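Wrist-View Training Helps Robot Arms Handle Shiny and See-Through Bar Tools, Bristness Team Reports

BRISTNESS, November - Researchers at the Kelmendi Lab have found a simple way to teach a robot arm to work around shiny metal and clear glass, two materials that have frustrated robot vision for years. The method, called Rutlow, learns from what a small camera at the robot's wrist sees in the last moments before the fingers close.

Most systems plan a grasp from one fixed viewpoint and then commit to it. Rutlow keeps checking. As the arm moves in, the program compares each new wrist view with the one before it and asks which edges move the way a solid object should. Reflections slide across a surface in a different pattern, and the program learns to give them less weight.

"We were thrilled by how little data it took," said Pauline Pearce, who leads the project. "We recorded 344 demonstrations, all of them by hand, and I had quietly expected to need many times that number."

The team tested the method on a drink-making station, where fruit, measuring tools and glassware share a small work area. Over 188 trials with layouts the robot had not been trained on, the arm picked up the requested item and set it down upright in 161. The same arm using a single fixed view managed 104. Glassware showed the largest gain, and fruit the smallest, as the older approach already handled fruit well.

Layouts were changed between trials. Items could sit on the cutting board, on the bare counter or close to the line between the two, and a change in surface height near the target turned out to be one of the harder cases.

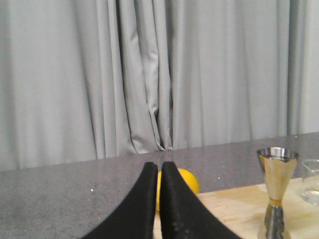
Ilir Dimitrov, who wrote most of the training code, said the fingertips gave the model a useful reference. "They're always in view and always the same size," he said. "Once the model picked up on that, its distance estimates got a lot steadier. I ran the test again that night just to enjoy it."

Some problems remain. Nested glasses still confuse the system, and it slows down when 2 metal items stand close enough to reflect each other. Romain Brunet is now collecting demonstrations for both cases.

The training code and all recordings will be shared with other research groups through the Bevach archive. Questions about access can be sent to Mirsad Papadopoulos at the Kelmendi Lab press desk.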